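Avo: Getting a Small Arm to Handle Thin Strips
Final project report, Intro to Mechatronics
Fidelina Urrego
2019-12-03
Project partner: Beca Sayce
Supervisor: Dirk Goossens

What I wanted to do

My original proposal back in September said I would build a robot arm that could "handle delicate household objects." Dirk wrote "such as?" in the margin and underlined it, and I didn't have a good answer. I was thinking of eggs, maybe, or grapes, because that's what you see in all the videos. Then I spent an evening at the Cabrera workshop watching Beca try to get a receipt off a tabletop with our half-finished gripper, and it just kept skating around and folding itself under the fingers, and I got way more interested in that. Eggs are at least thick! A receipt is nothing. You close on it and you can't tell if you've got it.

So the project became: pick up a thin flexible strip, keep hold of it, and touch its free end to a target. The target is the rim of a shallow dish. I picked a dish because the rim is curved and gives you different angles to come in at, and because we had them.

The arm is called Avo. Beca named it and I stopped fighting it after the first week.

The build

Most of the work happened at Cabrera, the shared shop on the ground floor of Beca's building. You get a bench, a shelf and access to the printers, and you sweep up after yourself. We had bench time for 8 weeks, which sounded like forever in September.

The arm itself is a secondhand Okatura. I did not build the arm and I want to be clear about that, because two people at the midterm presentation thought I had and I didn't correct them fast enough. What we built is everything past the last joint: the gripper, the bracket for the wrist camera, the wiring for both, and the software that ties them together.

The gripper went through three versions.

Version one had fat rubber pads. Great on a marker pen, hopeless on paper. The pads bulged when they closed and pushed the paper out the front, like squeezing a watermelon seed. I lost four days to this because I kept thinking I needed more force. More force made it worse.

Version two had thin metal fingertips I filed down from shelf brackets. Better! But they weren't parallel, so they only touched at one corner and the strip would pivot around that point as soon as anything brushed it. Beca said it looked like a tired flag.

Version three is the one we kept. Slim black fingers, longer than I thought we'd need, with a flat inside face. One is a little narrower than the other. That began as a mistake in my drawing (I edited one part and forgot the other) but the narrow finger slides under things nicely, so when I reprinted the set I left it like that. The fingers mount to the wide black brackets with plain bolts, and I made sure you can get to every bolt head without taking anything else off. In version one you had to unplug the camera to reach the last one. Never again.

The gripper motor is from Juvow, the cheap one. It gets warm if you leave it clamped for a long time, so the program now opens the fingers after a minute if I've wandered off to get coffee.

The wrist camera

I went back and forth on where to put the camera. Leidy Mamani, who has the bench next to ours, told me to put it on a tripod over the table and be done with it, and for a lot of projects I think she's right. A fixed camera doesn't shake and you only calibrate it once. The trouble was that from up there, a strip seen edge-on is basically one line of pixels, and the gripper blocks it half the time anyway.

On the wrist, the fingers are always in the same place in the picture, which makes everything easier. I know where the tips should be. If there's something white sticking out past them, I probably have the strip. If there isn't, I've dropped it. That check is about ten lines of code and it's the most useful thing I wrote all semester.

The downside is that you see a LOT of gripper. The whole bottom of the picture is brackets and bolts, and I ended up masking most of that out before doing any processing. I also used a wide lens, so the shelving rack and whatever junk is sitting near the edge of the table gets in too. For a while the software was very sure that something red on the rack was worth looking at. I now crop the left side.

Setting up the dishes

The dishes are a pale mint-teal color and let light through, which I thought would be a nice touch and was really a headache. Under the shop's ceiling lights they were fine. Then I added the round lamp on its arm so I could work in the evenings, and suddenly the rims lit up like little neon signs. My rim finder was looking for a steady band of color and instead it got a bright arc on one side and a dull one on the other.

I tried three things. Moving the lamp helped until somebody bumped it. Turning down the camera exposure saved the rim and killed the strip, so no. What worked was giving up on color and looking for the curve itself: find the strongest edges, fit an ellipse, and throw out anything too small or too big. The ellipse also tells you how much the dish is tilted, which was a free bonus, because with the dish tipped up the rim is at a different height all the way around and the arm needs to know that.
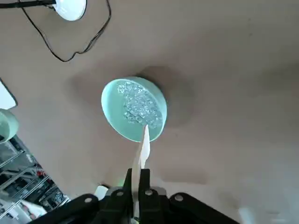

Avo's wrist camera view, with the tip of the strip against the lower right of the rim.

I put the small clear bits in the dish on purpose, by the way. Zoila Marulanda, who sat in on my midterm, asked what would happen if the dish wasn't empty, and I said "it should be fine" in the voice of someone who had never tried it. I went and tried it that same night. It was not fine. All those little glints make a mess of edges, and the ellipse fit happily grabbed on to the pile and ignored the rim. I fixed it by blurring the picture a bit first and by only trusting edges that go on for a decent length. The pile is all short scraps of edge, so it mostly drops out. Thanks, Zoila, I mean it.

How a run goes

I lay a strip on the table, near the dish, with one end propped up a little on a crease. The arm comes down to a fixed height, slides the narrow finger in toward the strip, and closes. It lifts and does the white-past-the-fingertips check. If that passes, it looks for the rim, picks a point on the near side, and creeps toward it in small steps, taking a picture at every step.

Knowing when to stop was the hard part. There's no force sensor on Avo. A strip like that pushes back with almost nothing, so I doubt one would have helped much in our price range. What I do is watch the shape. While the strip is in free air, the part between the fingers and the tip looks the same from one picture to the next. When the tip touches something, that part starts to bow. I compare the two outlines, and when the difference passes a threshold, stop. I set the threshold by trying numbers until it quit being embarrassing. I know that isn't how you're supposed to do it.

Folding the strip lengthwise made a huge difference here. A flat strip flops over under its own weight and the tip ends up anywhere. Give it one long crease and it holds itself out in front like a tape measure does. I only found this out because I ran out of neat strips and used one that had been in my pocket.

Results

I ran 164 trials with the final gripper. A trial counted as a success if the arm picked up the strip on the first try, touched the rim with the tip, and stopped before the strip buckled. By that rule it got 71. So, a bit under half.

I was pretty down about that for a day or so. Then I went through the log properly and felt better, because the failures aren't spread out evenly at all. Most of them happen at the pickup. The narrow finger rides up over the strip or shoves it along the table, and then it's over before it starts. Once Avo has a creased strip in its fingers and the check says yes, it usually gets to the rim without trouble. The failures after that point are mostly bowing that I caught too late, when the strip comes in at a shallow angle and slides along the rim without bending much.

I did not separate creased and flat strips in the log for the first several sessions. I wish I had. I can tell you creased ones are better from watching, but I can't give you a fair number for it, so I'm leaving it out of the table in the appendix.

What I'd do differently

Start with the fingers. I spent two whole weekends on code for a gripper that was never going to hold paper, and all of it got tossed.

Write down the lamp position. A piece of tape on the table would have done it.

Fix the pickup. My best idea right now is to have the arm press down lightly on one end of the strip and drag it backward so the middle humps up, then grab the hump. Beca did it by hand with a pencil and it looked promising. We ran out of bench time before I could get Avo to try.

Also, cable management. The loop of black cable hanging from the lamp wandered into the top of the picture in nearly every run, and since it's a nice long smooth curve, my ellipse finder was very interested in it. I filtered it out by size, but moving the cable would have taken five minutes.

The code, the drawings for all three grippers (even the bad one) and the full trial log are on the class drive in the Avo folder. If you want to print the fingers, print the right one first and check the fit before you do the left. The hole spacing on the left one is off by a hair and I've been meaning to fix it.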